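Im Dezember räume ich immer um. Andere backen, ich ziehe Schränke von der Wand und wundere mich, was dahinter liegt. Mein Mann hat sich nach 16 Jahren daran gewöhnt und geht an solchen Tagen lieber lange spazieren (er nimmt dann auch den Hund von nebenan mit, was allen gefällt). Diesmal war das Bad dran, genauer gesagt die Frage, wohin mit all dem Kleinkram, der sich bei uns auf dem Waschbeckenrand sammelt.

Angefangen hat es damit, dass mir beim Zähneputzen zum dritten Mal in einer Woche etwas ins Becken gefallen ist. Da hatte ich genug! Ich habe alles in einen Wäschekorb geworfen, den Korb in den Flur gestellt und mir erst einmal einen Kaffee gemacht. Beim Kaffee kommen mir die besten Ideen, und beim zweiten Kaffee verwerfe ich sie meistens wieder. Eine ist aber geblieben: kein Schrank mit Türen mehr. Hinter Türen verschwindet bei uns alles, und dann kaufen wir es neu. Drei angebrochene Tuben Handcreme haben wir gefunden, alle dieselbe Sorte. 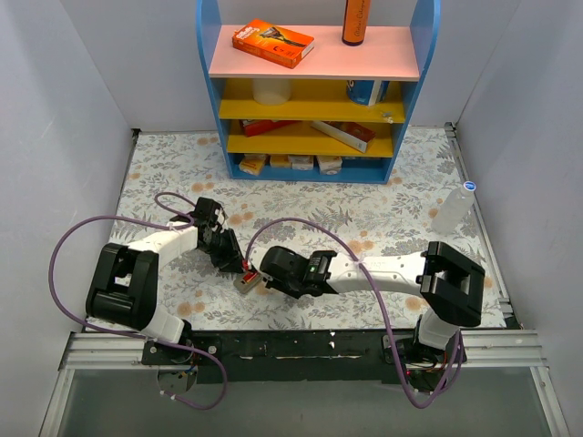 Offene Regale haben bei mir lange als Staubfänger gegolten, und meine Meinung dazu hat sich erst in den letzten Monaten geändert. Meine Freundin Ermira Milošević hat schon ewig eines im Bad und schwört darauf, weil sie morgens vor dem ersten Tee keine Tür aufmachen mag. Ich verstehe sie inzwischen gut. Am meisten hat mich die Aufteilung überzeugt: oben auf der rosa Fläche die Gillette-Schachtel und die hohe Flasche, gleich zur Hand, und ganz unten im blauen Fach die kleinen Schachteln ordentlich nebeneinander. Auf den gelben Böden dazwischen darf es ruhig etwas lockerer zugehen, eine Schachtel schräg, eine Dose halb unter dem nächsten Boden, das stört mich gar nicht. Und dann diese Farben, Blau, Gelb und Rosa! Ich hätte früher Weiß genommen, immer Weiß, und mich hinterher gelangweilt.

Bei uns passt leider nur etwas Schmales neben die Waschmaschine, 43 Zentimeter habe ich gemessen, und zwar zweimal, weil ich mir beim ersten Mal nie glaube. Im Laden habe ich mir zwei Modelle angeschaut, das Kullum und das Trundia. Das Kullum war hübscher, das Trundia stand fester, und so ein wackeliges Ding möchte ich neben einer schleudernden Maschine wirklich nicht haben. Vasilică Roman aus dem zweiten Stock hat mir geholfen, es die Treppe hochzutragen, und wollte dafür partout nichts annehmen außer einem Stück Nusskuchen. Es wurden dann zwei Stücke, und eines für seine Frau hat er auch noch mitgenommen.

Jetzt muss ich es nur noch streichen. Die Seiten werden blau, da bin ich mir sicher, bei den Böden schwanke ich noch zwischen Gelb und einem ganz hellen Grün, von dem ich noch eine halbe Dose im Keller habe. Der Wäschekorb steht solange im Flur, und wer Zahnseide braucht, muss eben ein bisschen wühlen.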